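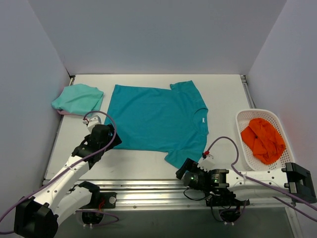 Report no. 5, page 2

Zaren folding cell: progress to the end of July

Prepared for the Branus fund by Attila Bíró, Lurkbridge workshop

Work in this period

The cell is now in daily use for recording demonstrations. Both arms are mounted on the front rail and the walls are up on three sides of the table. An operator drives the two arms by remote control, and the joint positions, gripper states and camera views are saved together for each run.

The task is the one agreed in the spring: short-sleeved T-shirts, folded one at a time. The shirt is laid out flat before folding starts. We are recording shirts lying sideways to the arms, with the collar to the right, as well as shirts with the collar away from the operator. The sideways layout is slower to drive, as the right gripper has to work near a sleeve and the left one at the hem end.

We have some 2,000 usable runs on disk. A run is thrown out if the operator lets go of the cloth by mistake and has to start the fold again, though small corrections are kept. Strömberg asked for these to be marked, and the recording software now lets the operator do so with a foot pedal.

Operators

Five people have been trained to drive the arms. New starters need a few sessions before their runs are good enough to keep. The most common fault is pulling the two grippers apart too far, which stretches the shirt and drags it across the board. We have written a short guide and each new operator now spends the first morning on plain cloths.

Problems

The cables to the grippers caught on the arms several times early in the period. They have been given more slack and we have had no stoppages from this since. Thin fabric is still hard to pick up from the flat board, and operators often need a second try at the hem. We have ordered softer finger pads and will test them on the left arm first.

Two days were lost to a faulty power supply, now replaced.

Next period

We will train the first model on the sideways shirts alone and report how it does on garments it has not been shown. Taking the shirt from a basket will be added after that – the operators have tried it, but we have not yet settled on a starting position for the arms.

Spending is within budget. The finger pads come out of the parts line and no change to the grant is requested.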